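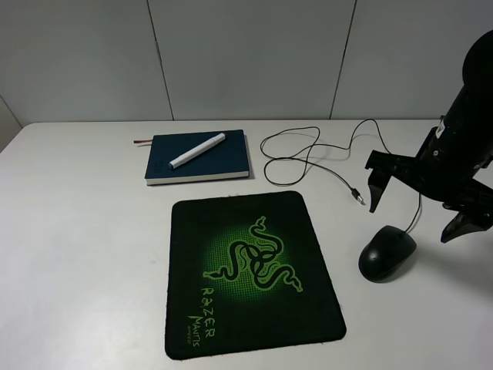
The steam went off at six in the morning, and by a quarter past Despina Vlachou had already been told twice that the job would finish early.

She had worked nine shutdowns at Semside and had been told this at all of them. The first person to say it was the gate guard, who had it from a bus driver. The second was Do-yoon Um, who was the shutdown manager and should have known better.

"Fifteen days," he said. "We've got it down to fifteen. Pundent ran the numbers."

"Pundent ran the numbers last time."

"It's a new version."

Pundent was the scheduling program. It lived on a big screen in the planning trailer and showed the whole plant as colored bars, one under another, all of them sliding neatly to the right. There was a bar for opening the columns and a bar for scraping them out. As far as Despina could see there was no bar for the bolt that wouldn't turn, or for the crane operator's bad tooth, or for rain.

"Who told it how long the exchangers take?" she asked.

"It learned from the records."

"I wrote the records," she said. "I wrote down whatever would get the sheet signed."

Do-yoon laughed, and then he looked at the screen a little longer than he needed to.

Over 700 contractors came through the gate that morning, with their lunch coolers and their stickers from other plants. Muvia had the scaffolding. Seok had the cleaning and most of the valve work. They parked in the field by the river, which had been dry when somebody chose it in September.

Despina's part was sign-off. She was an inspector, and an inspector in a shutdown is a person everyone is pleased to see on the first morning and by the second week crosses the road to avoid. She climbed up to things, crawled into them, shone a light and said yes or no. It was the no that took up her time.

On the third day she said no to a patch of pipe behind the number 3 column.

It was a short run, a bypass line that carried nothing most of the year. Seok had taken the insulation off because the insulation was on the list, and a young fitter named Yi-an Yoon had come to find her, which he didn't have to do.

"It's probably nothing," he said.

"People always say that and then walk me up four flights of stairs."

It was five flights. The metal was brown and scabby where water had got in under the cladding and sat there. She put the gauge on it in one spot, wiped it, and put the gauge on again. Then she moved along a hand's width and did it again, and again after that, and Yi-an stood holding the lamp and had the sense not to talk.

"Is that bad?" he said finally.

"It's thinner than the paper says it is."

"So the paper's wrong."

"Or the gauge is. Go get me another gauge."

He went down and came back with another, out of breath. The second gauge agreed with the first. She would have liked a third opinion, and she knew what she'd have done with it if it had come out different, which was believe the first two.

The meeting was at four in the planning trailer. Shirley Simard had driven over from the main office for it. She ran the site, and she had a way of putting her phone face down on the table so that you understood what you were costing her.

"Walk me through it," she said.

Despina did. It took two minutes. When she was done, Do-yoon pulled up the bars and dropped a new one in, and all the bars underneath jumped to the right like people on a bench making room.

"Four days," he said. "If we can get the pipe."

"Can we get the pipe?"

"The Seok people say yes."

"The Seok people would say yes if you asked them for the moon," Despina said. "Ask them what's in the yard."

A man from Seok, who was sitting right there, said that was unfair, and then said he would have to check what was in the yard.

Shirley turned her phone over, looked at it and turned it back. "When was this line last looked at?"

This was the part Despina had been waiting for. There was a report from the last shutdown, and the report said the line had been stripped and measured in three places and found good. She had read it at lunch. The three numbers were all the same, down to the last digit.

"Pipe doesn't do that," she said. "Nothing that's been standing outside in the wet does that. You measure it in three places, you get three numbers."

"You're saying somebody made it up."

"I'm saying I'd like to meet the person who measured it."

"Who signed?"

Do-yoon scrolled. He scrolled slowly, for a man who knew that system as well as he did.

"Myung-ja Son," he said.

Well, that shut the room up. Myung-ja had trained half of them. She'd retired after the last one, with a cake and a speech, and her picture was still up in the canteen beside the safety award. Despina had learned to climb from her, and to crawl, and to say no.

"I don't believe it," said the man from Seok.

"I don't either," said Despina. "But I don't believe the numbers, so one of them has to go."

She called that evening from her car, with the windows fogging up and the field turning to soup around her. It rang for a long time.

"You've found something," Myung-ja said. No hello.

"The bypass behind number 3."

There was a television on in the background, and then there wasn't.

"I never went up there," Myung-ja said. "It was the last night. The scaffold was already down. They'd taken it down a shift ahead, because the schedule said it was finished with, and to get it back up was a day and a half. I asked for it. I asked twice."

"Who did you ask?"

"Does it matter? They gave me the sheet with the numbers filled in already. They said a fellow with a rope had done it. I asked what fellow." She stopped for a moment. "I was tired, and there was a cake."

Despina wanted very badly to believe in the fellow with the rope. She turned him over in her mind, gave him a harness and a gauge and a cold night to work in. He wouldn't stand up. A man hanging off a rope in the dark might get one good reading. He wouldn't get the same one three times.

"You could have written it in the remarks," she said.

"Yes."

"Even just 'not seen.' Two words."

"I know how many words it is," said Myung-ja. "Are you going to put my name on it?"

"Your name's already on it."

Neither of them hung up for a while. Somewhere behind the fog a Muvia truck was trying to get out of the mud, and several men were giving it advice.

In the morning the pipe turned out to be in the yard after all, or most of it was. Yi-an had gone and looked himself, at five, with a flashlight and a tape, and he'd written the lengths on the back of his glove. Despina made him read them out and then went and measured the pipe herself. He looked a bit hurt by that.

"Don't take it personally," she said.

"How should I take it?"

She thought about it. "Personally, I suppose. But do it to me, too. If I tell you something's shut, you go and put your hand on the wheel."

Do-yoon caught up with her by the stairs. He had the remarks page on his tablet, and he'd left the box blank for her, with the little line blinking in it.

"Shirley wants it kept simple," he said. "'Thinning found, section replaced.' That's true, isn't it?"

"It's true."

"So?"

"So who took the scaffold down early?"

He rubbed his face. He hadn't shaved, and under the site lights he looked about as reliable as anyone does in the first week. "The schedule did," he said. "I mean, it was me. I moved the bar. It was green, so I moved it. Nobody from inspection came and yelled at me."

"She says she asked twice."

"She asked the night desk. It got to me after." He looked up at number 3, where the Muvia crew was putting boards in. "It got to me with the sheet already signed. I figured she'd worked something out. She always did."

Despina took the tablet from him. She typed with one finger, because of the gloves, and it took her a good while. She put in the readings, all of them, each one different. She put in that the earlier figures could not be supported. She put in the scaffold, and the night desk, and that the line had not been seen. She read it through, found it sounded like an accusation, looked for the part that wasn't so, and left it as it was.

"Shirley's going to send that back," Do-yoon said.

"Then she'll have to write to me and say why."

"You want me to add anything?"

"Do you have anything?"

He held the tablet for some time. Then he typed a line under hers and put his initials by it, and turned the screen around so she could read it. It said what he'd told her, without the part about it being green.

"Nineteen days," he said. "That's what Pundent's saying now. It's very sure."

"Tell the crane driver to see a dentist," said Despina, and started up the stairs to check the boards.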